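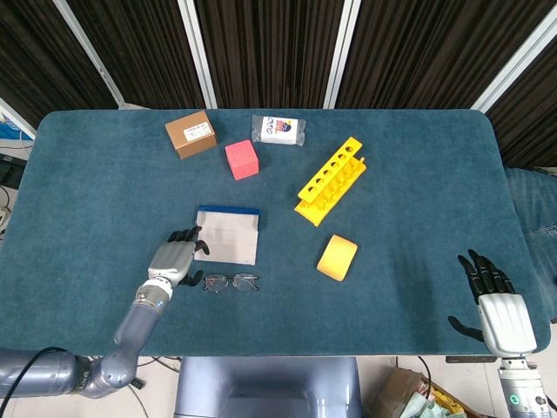
星期六,下午接着弄枪声识别的复核。

先把昨晚没写完的补上。Olleo那套声学报警盒子,厂家给Skustmont商场交的验收材料我从头读了一遍,第一感觉是太顺了。报告里每一节都通过,连个“部分通过”都没有。做过现场测试的人都知道这不太可能,尤其是带中庭的商场,光是混响就够喝一壶的。报告把中庭和走廊的结果合在一起算,分开的表没有给。去信要过,回复说“内部格式不便外发”。先记着,下周再要一次。

手头能用的材料:
回放片段545条,包括空包弹录音、鞭炮、气球爆裂、卷帘门落地、托盘摔地、儿童尖叫、婴儿车撞柱子,还有几类我们自己录的杂音。
长时背景录音一份,商场营业时间录的,没有任何枪声。
厂家的事件日志,时间戳是盒子本机时间,没有对时记录。

最后一条很烦。没有对时记录,就没法说“报警延迟”是多少。报告封面写的延迟指标好看得很,但延迟是从哪个时刻起算的?从声音到达麦克风算,从盒子完成判断算,还是从服务器收到消息算?三种算法差别很大,正文里一个字没交代。对安保值班的人来说,有意义的只有一个:从响声到值班台屏幕弹窗。这个他们没测,至少没写测了。

上午的事
用Fallen把日志和我们的参考录音对齐。Fallen还是老毛病,遇到日志里有重复时间戳就把后面一整段往后推一格,看起来对得很齐,其实错位了。第一次跑出来的结果漂亮得让人起疑,几乎条条命中,我差点就抄进表里。后来挑了托盘摔地那几条用耳朵听,发现“命中”的报警对应的是前一条空包弹。关掉自动补齐,重跑,手工核对边界。以后谁用Fallen都请把自动补齐关掉,默认是开的,我在共享盘的说明里提过,看来没人看,包括我自己。

重跑之后:
545条里,非枪声而被判成枪声的有131条。
这个数字先别往外传。里面有一部分是同一条声音触发了两个盒子,按条算还是按报警次数算要先统一。我这里是按条算的,一条声音不管惊动几个盒子都只记一次,所以这已经是对厂家比较客气的算法。
误报最集中的是卷帘门和托盘。气球反倒还行,跟我预想的相反,我一直以为气球会最难。鞭炮差,这在意料之中,同行的系统也都差。

漏报这边暂时不写结论。空包弹和实弹不是一回事,弹道激波没有,枪口能量也低,拿空包弹的漏报去推实弹的漏报,往哪个方向推都站不住。厂家报告里恰恰是这么推的,而且只往好的方向推。我们不要学。

关于那个高通滤波
厂家说盒子在2000赫兹以上做特征提取,所以“对人群噪声天然免疫”。这话我不信。人群噪声确实大部分在低频,但餐具、金属椅腿、小孩尖叫都在上面有不少能量。再说商场里远处的枪声,经过拐角和吸音吊顶,高频先没了,剩下的恰好是被滤掉的那一截。滤掉低频换来的安静,代价很可能是拐角后面听不见。要验证也简单:在走廊拐角后放同一条录音,门开门关各来一遍,比较触发率。厂家没做。下次进场我们做。
还要注意一点,我们的回放音箱本身在高频有个隆起,响度标定的时候用的是整段平均,没有分频段标。所以上面的误报数也可能被音箱抬高了一些。这条对我们不利,也得写进去,不然别人一问就倒。

Athumani那边的旧数据
翻出来重新看了。Athumani停车楼去年装的是同一型号、早一版固件。当时的长时记录有2000个小时,全程没有枪击事件,报警次数不少,后来值班台把弹窗声音关了。值班本上有一行字:“又响,不看了”。我觉得这行字比整份验收报告都有用。一个报警器装上去,几周之后值班的人养成不看的习惯,那它的灵敏度再高也是零。
不过停车楼和商场的声学条件差得远,水泥面、坡道、车门,误报的来源不一样,不能直接搬过来比。只能拿来说明“误报多了人会怎么反应”,别的不要引申。有人在上次会上想用停车楼的误报率乘以商场面积来估算,这种算法没有道理,我当时说了,会议记录里没写,在这里补一笔。

“自动联动”的问题
厂家这一版力推的是报警后自动锁门、自动广播、自动通知警方。宣传页上的流程图很干净,箭头一路向右。我的疑问:
锁哪些门?锁了之后从里面能不能推开?图上没画。消防那边要求逃生方向不能锁死,两套逻辑碰到一起听谁的,没有书面答复。
广播说什么?厂家给的默认词是“请立即就地躲避”。如果枪声在餐饮区,人在餐饊区里面,就地躲避就是留在原地。跑还是躲取决于位置,盒子的定位误差在中庭里能差一层楼,我们自己放音时见过楼下响、报楼上。定位都不稳,广播词却说得那么肯定,我不放心。
(上面“餐饊区”是打错字,应为餐饮区,不改了,留痕。)
自动通知警方那条更要慎重。照现在的误报水平,等于让接警台替厂家做二次筛选。来几次空趟以后,真有事的那一次会不会慢半拍,没有数据,我也不敢说没有影响。建议在人工确认之前不开这一项。厂家会说人工确认浪费时间,那就请他们把人工确认到底花多久测出来。

自己这边的毛病,一并记下
一、回放位置只选了底层,楼上没去。原因是那天扶梯检修,搬音箱不方便,后来就忘了补。
二、有一批托盘录音是在我们茶水间录的,房间太小,混响不对。这批应当剔掉重算,剔掉以后误报数会下来一些,下来多少等算完再说。
三、标签是一个人打的,没有第二个人盲听。至少卷帘门和鞭炮两类要找人重新听。
四、背景录音里有一段麦克风被碰歪了,听得出来,音量掉下去就没回来。起止时间写在录音文件夹的文本里,用之前切掉。

厂家下午回了一封邮件,说我们的测试“不符合推荐工况”,让我们把盒子灵敏度调到中档再试。可验收时用的是高档,漏报数字也是高档的数字。漏报用高档、误报用中档,拼在一起当然两头都好看。我回信只写了一句:请提供同一档位下的两组数字。抄送了商场方。

顺便讲一下,网上那篇被转来转去的文章,说这种系统能让“反应时间缩短一半以上”,我查了来源,转了几道最后落在一份宣传册上,没有测试条件,也没有对照。会上谁再引这个数,请先把原始测试找出来。在那之前不要写进给商场的材料。

我目前的看法:盒子能听见响声,这点不怀疑。能不能分清是什么响声,现有材料支撑不了报告里那个口气。拿来当值班台的一个提示,可以谈;拿来自动锁门,不同意。如果补测的结果比现在好,我改口,也会写在这一本里。

待办
向Olleo再要一次中庭和走廊分开的结果,附上合同里关于原始数据的那一条。
进场补测,楼上和拐角都要放。提前问商场哪天扶梯不修。
音箱分频段重新标定,标定曲线打印贴本子里。
茶水间那批剔掉,重算。
盒子和值班台对时,进场第一件事就做,做完拍屏幕存档。
拿值班台弹窗的时刻作延迟终点,起点用参考麦克风,两边写清楚。
问Skustmont安保班组,弹窗声音现在是开着还是关着。问的时候别带厂家的人。

傍晚又试听了一遍卷帘门那几条,闭着眼睛听,有两条我自己也会吓一跳。对盒子可以稍微宽容一点,对报告不行。

明天先标音箱。硬盘快满了,旧的中间文件谁的谁认领,认领完我再删。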